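Pono courier log, README
Last edit: December 2023, Žydrūnas Žukauskas

What it is: drive logs from Pono, the robot that carries interoffice mail and small parcels across the plaza. It replaced the afternoon walk, a task everybody complained about and now everybody misses.

Contents: 586 runs, one folder each, with drive log, stills and an operator note. Runs before October used the old route and live in /old. Please leave them there.

Notes: free text, written by whoever was on shift. Štefánia Pešek writes paragraphs. Darius Jaunzems writes "ok". Both are valid entries.

Staffing: the mail room had 2 walkers and still has 2 people. They now spend 90 minutes a day on supervision, meaning they look at a screen of pavement. Step counts are down. Priit Rimkutė has asked for the walk back on Fridays and got it.

Known gaps: 40 runs have no operator note. Parcel weights were never logged, so don't ask for them.

Stills, forward view:

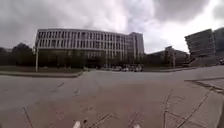
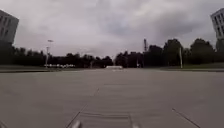
Gamon Site Services / Mail Room and Internal Transport

Pavement joints show up in both stills and are not labeled. If you need joint labels, you are welcome to draw them. Write to Žydrūnas before moving or renaming any folder, including the ones with stupid names.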